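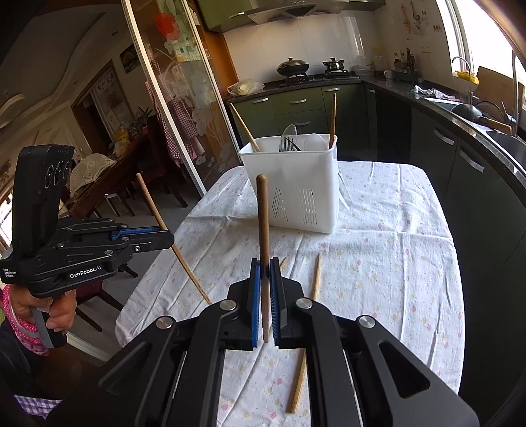
Verpackungstechnik II
Skript zu Kapitel 4: Auslegung von Transportverpackungen aus Wellpappe

Standort Pultholm, Studiengang Verpackung und Logistik
Ergänzend zur Vorlesung. Die Prüfverfahren selbst (ECT, BCT, FCT) werden in Kapitel 3 behandelt und hier vorausgesetzt.

4.1 Aufgabenstellung

Eine Faltschachtel aus Wellpappe muss im Stapel eine Last aufnehmen, die über die Lagerdauer konstant bleibt und unter wechselnden klimatischen Bedingungen wirkt. Die im Labor gemessene Stauchfestigkeit der leeren Schachtel (Box Compression Test, BCT) ist ein Kurzzeitwert im Normklima. Zwischen diesem Wert und der im Lager zulässigen Dauerlast liegen mehrere Abminderungen, die einzeln abzuschätzen sind.

Zu bestimmen sind also
– die Stapellast auf die unterste Schachtel,
– der BCT-Wert aus Materialkennwerten und Abmessungen,
– die Abminderungsfaktoren für Zeit, Feuchte und Stapelbild.

Der Nachweis lautet: BCT × Produkt der Faktoren ≥ Stapellast.

4.2 Aufbau und Bezeichnungen

Einwellige Wellpappe besteht aus Außendecke, Welle und Innendecke. Zweiwellige Ware enthält zusätzlich eine Zwischenlage und eine zweite Welle. Für die Decken werden Kraftliner (überwiegend Frischfaser) oder Testliner (Altpapier) eingesetzt, für die Welle Halbzellstoff oder Wellenstoff.

Die Wellenarten unterscheiden sich in Höhe und Teilung. Grobe Wellen (A, C) ergeben eine größere Dicke und damit eine höhere Biegesteifigkeit. Feine Wellen (B, E) haben eine höhere Flachstauchfestigkeit und eine gleichmäßigere Druckoberfläche. In der Kombination BC liegt die B-Welle üblicherweise außen.

Für die Stapelfestigkeit soll die Welle senkrecht zum Boden verlaufen. Bei liegender Welle fällt der BCT deutlich ab. Sie kommt trotzdem vor, etwa bei Wickelverpackungen, bei denen Maschinenlauf und Zuschnitt die Richtung vorgeben.

4.3 Lastabtrag in der Schachtel

Unter axialer Stauchung tragen zunächst alle Wandflächen gleichmäßig. Mit zunehmender Last beulen die Seitenflächen aus, meist nach außen, bei leeren Schachteln auch nach innen. Die Spannung verlagert sich dabei in die Bereiche nahe den senkrechten Kanten. Das Versagen tritt ein, wenn dort die Kantenstauchfestigkeit des Materials erreicht ist.

Daraus folgt:
– Beide Größen, Kantenstauchwiderstand (ECT) und Biegesteifigkeit, gehen in den BCT ein.
– Eckbereiche sind freizuhalten. Grifflöcher und Lüftungsöffnungen gehören in die Flächenmitte, mit ausreichendem Abstand zu den Rillungen.
– Eine vollflächige Bedruckung mit hohem Anpressdruck quetscht die Welle und verringert die Dicke. Der Einfluss ist bei der Messung am bedruckten Muster bereits enthalten, bei der Rechnung aus Rohmaterialwerten nicht.

4.4 Vereinfachte McKee-Formel

BCT = 5,876 × ECT × √(U × d)

BCT Stauchfestigkeit in N
ECT Kantenstauchwiderstand in N/m
U Umfang der Schachtel in m
d Dicke der Wellpappe in m

Die Formel ist empirisch und gilt für Faltschachteln der Bauart FEFCO 0201 mit üblichen Proportionen. Die Höhe geht nicht ein. Bei sehr niedrigen Schachteln (Höhe kleiner als ein Siebtel des Umfangs) unterschätzt die Formel den Wert, da das Ausbeulen der Flächen behindert ist. Bei stark unterschiedlichen Seitenlängen sind Abweichungen in beide Richtungen möglich.

Die Dicke ist am fertigen Zuschnitt zu messen. Datenblattwerte beziehen sich auf unverarbeitete Bogen und liegen regelmäßig höher.

4.5 Abminderungsfaktoren

Zeitfaktor kZ
Wellpappe kriecht unter Dauerlast. Der Zusammenhang zwischen Lastniveau und Standzeit ist annähernd logarithmisch: Der größte Abfall liegt in den ersten Tagen, danach verläuft die Kurve flach. Für eine Lagerdauer von 60 Tagen wird in dieser Vorlesung kZ = 0,60 angesetzt.

Feuchtefaktor kF
Maßgebend ist der Feuchtegehalt des Papiers, der sich mit Verzögerung auf die Luftfeuchte einstellt. Im Stapelinneren dauert der Ausgleich erheblich länger als an den Außenflächen. Papier zeigt außerdem eine Hysterese – bei gleicher Luftfeuchte ist der Feuchtegehalt nach Trocknung höher als nach Befeuchtung. Für 60 % relative Feuchte wird kF = 0,90 angesetzt. Wechselklima ist ungünstiger als ein konstantes Klima gleicher mittlerer Feuchte, weil das Kriechen durch den Wechsel beschleunigt wird.

Stapelfaktor kS
Bei Säulenstapelung stehen Kanten auf Kanten. Kleine Versätze sind in der Praxis unvermeidlich, daher kS = 0,90. Bei Verbundstapelung liegen die Kanten der oberen Lage teilweise auf den Flächenmitten der unteren. Hier gilt kS = 0,55. Palettenüberstand wird gesondert berücksichtigt und ist nach Möglichkeit konstruktiv auszuschließen.

Die Werte sind Rechenwerte für die Übungen. In Projekten sind sie durch eigene Messungen oder durch Angaben des Lieferanten zu ersetzen.

4.6 Rechenbeispiel Vivholm

Der Abfüllbetrieb Vivholm versendet Dosenware auf Paletten 1.200 mm × 800 mm. Gegeben:

Schachtel außen: 400 mm × 200 mm, Höhe 250 mm
Bruttomasse je Schachtel: 12 kg
Stapelhöhe ohne Palette: 2 m
Material: einwellig, C-Welle, d = 4,0 mm, ECT = 4,9 kN/m
Lagerung: 60 Tage, 60 % relative Feuchte
Paletten werden nicht übereinandergestellt.

Vereinfachend wird angenommen, dass die Ware selbst keine Stapellast aufnimmt.

Schritt 1: Lagenbild
Je Lage 3 × 4 = 12 Schachteln, die Grundfläche ist vollständig genutzt. Kein Überstand bei maßhaltigen Schachteln. Bauchen die Wände durch die Füllung aus, entsteht Überstand, der im Lagenbild nicht erkennbar ist.

Schritt 2: Stapellast
Acht Lagen, auf der untersten Schachtel ruhen sieben weitere.
F = 7 × 12 kg × 9,81 m/s² = 824 N

Schritt 3: BCT
U = 2 × (0,4 m + 0,2 m) = 1,2 m
BCT = 5,876 × 4.900 N/m × √(1,2 m × 0,004 m) = 1.995 N
Für die weitere Rechnung gerundet: 2.000 N

Schritt 4: Nachweis Säulenstapelung
2.000 N × 0,60 × 0,90 × 0,90 = 972 N
972 N ≥ 824 N, Nachweis erfüllt. Auslastung 85 %.

Schritt 5: Nachweis Verbundstapelung
2.000 N × 0,60 × 0,90 × 0,55 = 594 N
594 N < 824 N, Nachweis nicht erfüllt.

Die Verbundstapelung wäre mit diesem Material nur bei geringerer Lagenzahl zulässig. Mit sechs Lagen ergibt sich F = 5 × 12 kg × 9,81 m/s² = 589 N, der Nachweis ist dann knapp erfüllt. Eine Reserve für Transportstöße enthält keiner der drei Fälle.

4.7 Ladungssicherung bei Säulenstapelung

Säulenstapel haben keinen seitlichen Verbund. Die Stabilität muss über Hilfsmittel hergestellt werden: Stretchfolie, Zwischenlagen aus Karton oder Antirutschpapier, Kantenschutzwinkel mit Umreifung. Häufig ist eine Mischform, bei der die unteren Lagen als Säule und nur die oberste Lage im Verbund gesetzt werden. Der ungünstige Stapelfaktor wirkt dann an einer Stelle mit geringer Last.

Zu straff gespannte Umreifungsbänder schneiden in die oberen Kanten ein und bringen eine zusätzliche vertikale Last auf, die in Schritt 2 zu addieren wäre. Bei Stretchfolie überwiegt der horizontale Anteil. Die Folie muss die Palette miterfassen.

4.8 Variante Seetransport

Für Sendungen über den Hafen Unport ist mit Kondensat im Container zu rechnen. Das Lagerklima aus 4.6 ist dafür nicht anwendbar. Mögliche Maßnahmen:

a) Umstellung auf zweiwellige Ware (BC)
b) nassfest geleimte Qualität mit Kraftlinerdecken
c) Trockenmittel im Container
d) Verringerung der Lagenzahl

Maßnahme a) erhöht Dicke und ECT, ändert am Feuchteverhalten des Papiers aber nichts. Zu beachten ist die Änderung der Außenmaße: Bei unveränderten Innenmaßen wird das Lagenbild aus Schritt 1 überschritten. Maßnahme b) verhindert in erster Linie das Ablösen der Decken von der Welle. Die Wirkung von c) hängt von der Dichtheit des Containers und von der Restfeuchte der Holzpaletten ab.

4.9 Angaben in der Spezifikation

Das Materialblatt des Musterlieferanten Ratanaporn (Anlage zum Skript) nennt Flächengewicht, Wellenart und Berstfestigkeit. Für den Stapelnachweis reicht das nicht aus. In eine Spezifikation gehören mindestens:

– Bauart nach FEFCO-Code und Innenmaße in der Reihenfolge Länge, Breite, Höhe
– Wellenart und Wellenrichtung
– ECT mit Prüfnorm und Prüfklima
– BCT als Mindestwert oder Mittelwert, eindeutig gekennzeichnet
– Dicke am Zuschnitt
– Art der Verklebung der Fabrikkante

Fehlt die Kennzeichnung als Mindest- oder Mittelwert, ist vom Mittelwert auszugehen. Die Streuung innerhalb einer Charge ist in diesem Fall beim Lieferanten zu erfragen und im Nachweis anzusetzen.

4.10 Übungsaufgaben

Aufgabe 1
Bestimmen Sie für das Beispiel Vivholm den ECT-Wert, der für Verbundstapelung mit acht Lagen erforderlich ist. Dicke und Umfang bleiben unverändert.

Aufgabe 2
Die Schachtel wird um 90 Grad gekippt, sodass sie auf der Fläche 400 mm × 250 mm steht. Geben Sie an, wie sich Umfang, Wellenrichtung und Lagenbild ändern. Eine Berechnung des BCT ist nicht verlangt.

Aufgabe 3
Eine Palette gleicher Bauart wird auf die erste gestellt. Eigenmasse der Holzpalette: 24 kg, gleichmäßig auf die Schachteln der obersten Lage verteilt. Berechnen Sie die Stapellast auf die unterste Schachtel und den erforderlichen BCT bei Säulenstapelung.

Kurzlösungen
1: ECT = 6,8 kN/m
3: F = 1.785 N, BCT = 3.673 N

Abgabe der Ausarbeitung im März. Formelsammlung und Taschenrechner sind in der Klausur zugelassen, das Skript nicht.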